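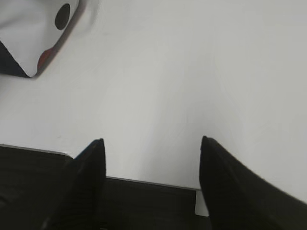
Home Visits Notes Contact

Stenomside open day, 6/16/22

Quick write-up before I lose the thread. Got there late, missed the welcome talk, went straight through to the Urnau room — black two-fingered grippers over white tables, everyday stuff to pick up. Standing room only by the door. Coffee ran out early.

Liked the small jobs best. A navy bag with a zip, silver pull, a split key ring on the end of it. Sounds like nothing. Try telling a machine where to pinch! The pads inside the fingers are ribbed, for grip I supose, and the ring is such a thin bit of metal to go after.
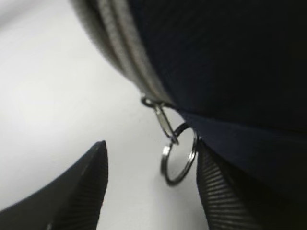 Vilhjálmur Overgaard told us that soft things are still the hardest part, a bag never lies the same way twice, and that he'd take a box over a bag any day of the week. Somebody asked about cost. No figure given.

Then the Cheema stand, mostly conveyors, 13 minutes of slides. Skipped the end. Trokow had a sorting line but the queue was some 90 people long so no. Heard it was good.

Parking five pounds, bring coins. Bus 27 stops at teh gate. They're doing another one in July, smaller groups, you have to book. Will go if I can get the morning off.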